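Sunday, January 15, 2023

Test kitchen notebook, marmalade, batch 4

In on a Sunday because the Sevilles won't wait and neither will Rianne, who has promised Tradirico a sample box by the end of the month and told me so on Friday at ten to six.

Where we'd got to: batch 3 set like a roof tile. You could turn the jar over and read a newspaper before anything moved. Batch 2 was syrup. I wrote "somewhere in between" at the bottom of the last page and underlined it twice, so past me was a great help.

Changes for this one. Same fruit, same crate, pips and pith in the muslin as before, but the peel soaked overnight in the cooking water instead of going straight in. Sugar down by 90 g on batch 3. Lemon unchanged. Peel cut by hand, thin, by me, with the short Koster knife, as the slicing disc on the machine turns it into something like wet confetti. My thumb would like it recorded that the short Koster knife has been sharpened.

Simmered the peel until it squashed between finger and thumb. I had 60 minutes down for this and it wanted a good deal longer. I keep writing 60 in the method and it keeps being wrong, so I've crossed it out on the master sheet. Rianne, please don't put it back.

Squeezed the muslin bag hard into the pan. Unpleasant job, like milking a jellyfish, but all the pectin is in there and I skimped on it in batch 2. Warmed the sugar in the low oven before it went in. I can't prove that does anything. My grandmother did it and I'm not about to run a controlled trial against her.

Rolling boil, cold saucer every few minutes from the point it started to look glossy. First wrinkle at 10 minutes, a feeble one. Took it off the heat each time to test, which I didn't do on batch 3, and I now think that was most of the roof tile problem. Proper wrinkle two saucers later. Stood it for a bit before potting so the peel didn't all float to the top and sulk there.

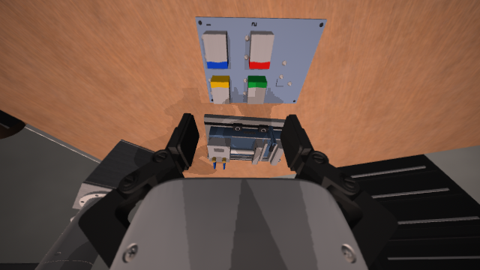 Four blocks on the board, coloured ends facing. Rendered.

Yield: 731 g in the small jars, plus whatever was on the spoon, which has been dealt with. Less than I'd hoped from that much fruit. I suspect the wide pan is throwing off water faster than the old one did, which is good for colour and bad for anyone trying to fill a sample box. For batch 5 I'd like to try the old pan again if someone can tell me who took it home at Christmas.

Taste, warm, so don't trust this: bright, properly bitter at the back, sweetness about where I want it. Peel tender with a bit of chew. Colour is the best so far, a clear amber where batch 3 had gone the shade of strong tea. Slight foam in the last jar because I got impatient and didn't skim. That one is the staff jar.

Taste, cold: to be done tomorrow on plain white toast. Not the seeded loaf. The seeded loaf flatters everything.

On the whisky version. Nima Pakzad came by to collect his tins and had opinions, as he does. He thinks the spirit should go in after the boil, just before potting, and says putting it in with the sugar is paying good money to perfume the extractor fan. I agree with him and have told him so, which seemed to spoil it for him. He also wants cardamom in there. I've said one jar, one pod, and he can eat it.

Labels. Himesura sent the new proofs and they're handsome, but "thick cut" is printed on all of them and this is thin cut. It has been thin cut since the first meeting. Rianne to ring them — I was polite last time and look what happened.

Gastitz want to know whether we can do a lime one for March. We can do a lime one. Whether anybody will like it is a separate matter. Lime peel goes like boot leather if you look away, and the only batch I ever made for pleasure went into a cake, where it was described as "noticeable". I'll soak it for two nights and see.

Next:
Batch 5, same sugar, old pan if found.
Skim before potting, every time, even when hungry.
New muslin. The current one has a hole you could post a pip through, and I did.
More saucers in the freezer. Three isn't enough, and the third had peas on it.
Use up the last of the crate by Wednesday, a couple at the bottom are going soft.

Pan is soaking. I'll do it in the morning.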